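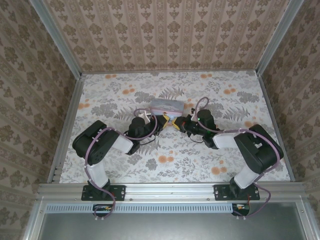

베이지색 바탕에 갈색 장식 무늬가 세로로 이어지는 벽지와, 회색 고사리 잎과 작은 주황빛 꽃이 있는 흰색 천.

보도자료
2023년 9월 28일

트라른네스(Trarnness), 옛날 벽지 무늬를 다시 찍는 '트림리(Trimley)' 컬렉션 발표
노크포트 전시장에서 14일 동안 공개, 무늬 상담도 함께 진행

노크포트(Norkport) — 벽지와 실내용 직물을 만드는 회사 트라른네스는 오래된 벽지 무늬를 바탕으로 한 새로운 컬렉션 '트림리'를 발표합니다. 컬렉션은 벽지 무늬 40종으로 구성되어 있으며, 그중 일부는 같은 무늬의 커튼 천으로도 주문할 수 있습니다. 인쇄는 오랜 협력 회사인 후쿠다(Fukuda)가 맡았습니다.

트림리의 출발점은 노크포트 구시가지의 주택 수리 현장이었습니다. 이 지역의 집들은 벽지를 새로 바를 때 이전의 벽지를 떼지 않고 그 위에 덧바르는 경우가 많았습니다. 그래서 벽을 고치는 공사를 하면 여러 세대의 벽지가 층으로 나타납니다. 트라른네스의 디자인팀은 집주인의 허락을 받아 이런 벽지 조각을 모았고, 조각마다 발견된 방의 이름과 벽의 방향을 기록하였습니다. 햇빛을 많이 받은 남쪽 벽의 조각은 색이 많이 바래 있었기 때문에, 원래의 색을 정할 때에는 장롱 뒤나 문틀 아래에 남아 있던 조각을 기준으로 삼았습니다.

트라른네스의 디자인 책임자 캄란 와라이치(Kamran Warraich)는 다음과 같이 말했습니다. "저는 처음에 색을 원래대로 진하게 되살리고 싶었습니다. 그런데 견본을 실제 방에 붙여 보니 가구와 잘 맞지 않았습니다. 요즘의 방은 옛날 방보다 천장이 낮고 조명이 밝습니다. 그래서 무늬의 선은 그대로 두고, 색은 두 가지로 준비하기로 하였습니다. 하나는 원래의 색이고, 다른 하나는 조금 바랜 듯한 색입니다."

무늬의 크기도 중요한 문제였습니다. 옛날 벽지의 큰 꽃무늬는 넓은 응접실을 생각하고 그린 것이 많습니다. 좁은 복도나 작은 침실에 그대로 사용하면 꽃이 모서리에서 잘리고 방이 더 좁게 느껴질 수 있습니다. 디자인팀은 무늬를 단순히 축소하지 않고 꽃과 꽃 사이의 간격을 다시 그렸습니다. 줄무늬 계열은 창이 작은 방에서도 무겁지 않도록 띠의 폭을 조정하였습니다.
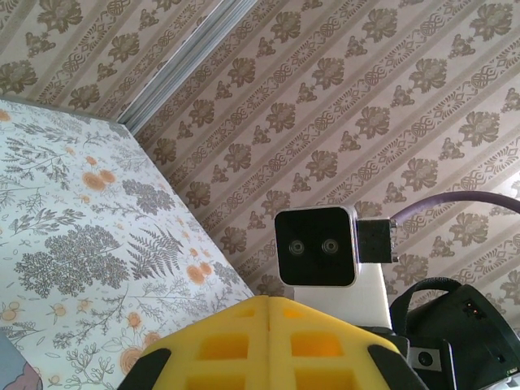

꽃다발 모양의 무늬와 고리, 물방울 모양의 장식 띠가 번갈아 나오는 벽지.

후쿠다는 이번 작업을 위해 시험 인쇄를 여러 번 반복하였습니다. 가장 어려웠던 것은 회갈색 계열이었습니다. 회갈색은 종이의 바탕색에 따라 붉게 보이기도 하고 푸르게 보이기도 합니다. 지난 8월에 마지막 견본이 승인되었고, 그 후에 본 인쇄가 시작되었습니다. 첫 생산량은 795롤입니다. 같은 방에 사용하는 벽지는 반드시 같은 인쇄 번호의 제품으로 출고됩니다.

트림리의 벽지는 풀을 벽에 먼저 바르고 종이를 붙이는 방식으로 시공합니다. 무늬를 맞추어야 하는 제품이므로, 주문하기 전에 벽의 높이와 문, 창문의 위치를 재어 두시는 것이 좋습니다. 무늬가 큰 제품은 자르고 남는 부분이 많아서 같은 면적이라도 더 많은 롤이 필요합니다. 필요한 양의 계산은 전시장의 상담 직원이 도와 드립니다. 욕실과 같이 습기가 많은 곳에는 사용을 권하지 않습니다.

전시 안내

컬렉션은 트라른네스의 노크포트 전시장에서 14일 동안 공개됩니다. 입장은 무료이고 예약이 필요하지 않습니다. 방문하신 분은 견본책을 자유롭게 보실 수 있으며, 원하는 무늬의 작은 견본을 받아 가실 수 있습니다. 견본은 집에서 낮과 저녁의 빛에 각각 비추어 보시기를 권합니다.

전시 기간에는 개인 상담도 진행합니다. 상담 시간은 한 팀에 40분이며, 전시장 안내 창구에서 신청을 받습니다. 방의 사진과 치수, 그리고 바닥재나 커튼의 작은 조각을 가지고 오시면 색을 비교하기가 쉽습니다. 오래된 집에서 나온 벽지 조각을 가지고 오시는 것도 환영합니다. 디자인팀이 무늬를 살펴보고, 소유자가 동의하시는 경우에는 촬영하여 회사의 무늬 기록에 추가합니다. 조각은 촬영 후 그 자리에서 돌려 드립니다.

캄란 와라이치는 기록 작업에 대하여 이렇게 덧붙였습니다. "무늬의 이름을 모르는 벽지가 아직 많이 있습니다. 어떤 것은 손바닥보다 작은 조각만 남아 있어서 반복되는 부분을 끝까지 그릴 수 없었습니다. 같은 벽지를 기억하는 분이 계시면 꼭 이야기를 듣고 싶습니다."

회사 소개

트라른네스는 노크포트에 본사를 둔 벽지 및 실내용 직물 회사입니다. 주택과 작은 숙박 시설을 위한 제품을 디자인하고 판매하며, 오래된 건물의 벽지를 조사하고 다시 제작하는 일도 하고 있습니다.

문의: 트라른네스 홍보 담당, 노크포트 전시장 안내 창구
취재용 견본과 무늬 자료는 홍보 담당에게 요청하시면 우편으로 보내 드립니다.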